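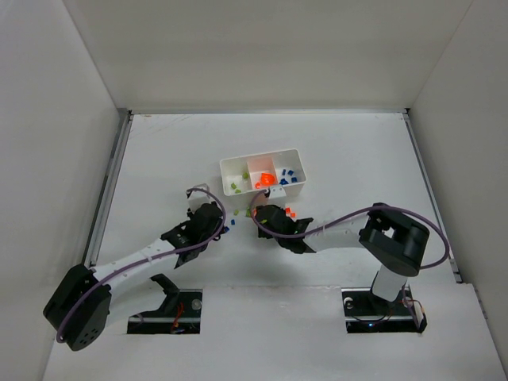
How many demonstrations should be recorded before training the color sorting task?
Record 166 accepted demonstrations, split across at least 14 starting layouts. Rejected recordings are deleted from the session and do not count toward the total.

4.3 Recording a Sorting Demonstration

This section applies to two-arm Linano cells controlled from a pair of Erkon leader arms. Complete the joint zeroing procedure in Section 4.2 before the first recording of the day.

Caution: The follower arms copy the leader arms as soon as the link is active. Keep hands and tools out of the cell until the link is released.

1. Place the three-compartment tray within reach of both arms. A small rotation is acceptable, and the angle should vary between layouts.

2. Scatter the green, orange and blue pieces on the work surface in front of the tray. Leave enough clearance for the grippers to close around each piece.

3. Hold both leader arms in the rest pose and press the left pedal. The link activates after a short tone.

4. Move each leader arm slowly through its range. Check that the purple cable on each follower arm has slack at the elbow and does not catch on the wrist brackets.

5. Press the right pedal to start recording.

6. Pick up one piece and release it inside the compartment for its color: green on the left, orange in the middle, blue on the right. Either arm may be used. Do not pass a piece from one arm to the other.

7. Repeat until the work surface in front of the tray is clear. Both arms may work at once, but only one gripper should be over the tray at a time.

8. Return both arms to the rest pose and press the right pedal again to stop.

9. Accept or reject the recording in Plimby. An unmarked recording is held for 8 hours and then removed.

Note: A missed grasp can stay in the recording if the operator reopens the gripper and tries again without a long pause. Reject the recording if a piece leaves the work surface or the tray is pushed out of position.

Note: Pieces may land on top of each other in a compartment. Do not straighten them with the gripper — the extra motion will be learned as part of the task.

Caution: Do not press down on a piece to seat it. Contact force is not displayed on the leader arms, and the wrist can fault before the operator notices.

If one arm lags behind its leader, release the link, return both leader arms to rest and repeat from step 3. Persistent lag should be reported to Loan Kiều with the session name. See Section 4.4 for exporting accepted recordings.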